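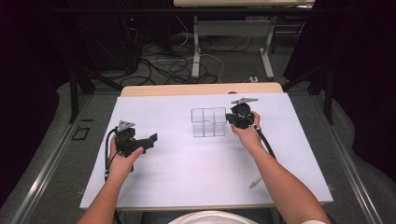
Drollau is recruiting operators to trial its draft working practice for hand-held gripper stations. The draft sets out how a seated operator handles two grippers at once over a shared work surface, and it will be revised on the evidence of the trial before it is issued in November. Clause 4 deals with cable routing. With one gripper in each hand and a cable running from each past the wrist, the operator's reach depends on where those cables lie, and the current wording leaves too much to habit. Participants will work to the clause as written and record every departure from it.

Home | Open calls | Standards | Contact

Posted Thu 10 September by Defne Yalçınkaya
Filed under: Calls for participants / Robotics practice

Scope of the trial

Each participant attends 2 sessions at the Katis building. Tasks involve clear containers with internal dividers. Transparent parts are covered separately in Clause 7, which requires the operator to confirm the position of the rim before closing the jaws.

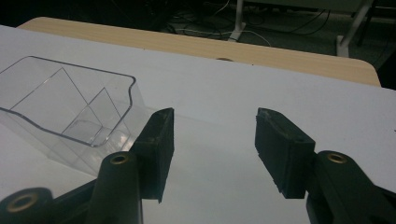
Open jaws beside a clear divided tray.

Finger pads are to be inspected before each session. Wear is entered on Form 449 with the pad position, left or right. Pads are not to be changed during a session unless the session is stopped and logged as incomplete.

Who can apply

Applicants must be able to work seated with both hands raised over a table. Experience with hand-held grippers is useful and not required. Staff of Ziken and Mac Giolla may apply but will be assigned to a separate group, as both firms commented on the draft.

Payment and terms

The fee is $800, paid after the second session. Participants sign the station rules on arrival and may withdraw at any time. Completed session logs are retained with the trial record.

To apply, write to Oisín Moriarty, trial coordinator, stating your availability and any earlier work with gripper stations. Late applications will be placed on the reserve list.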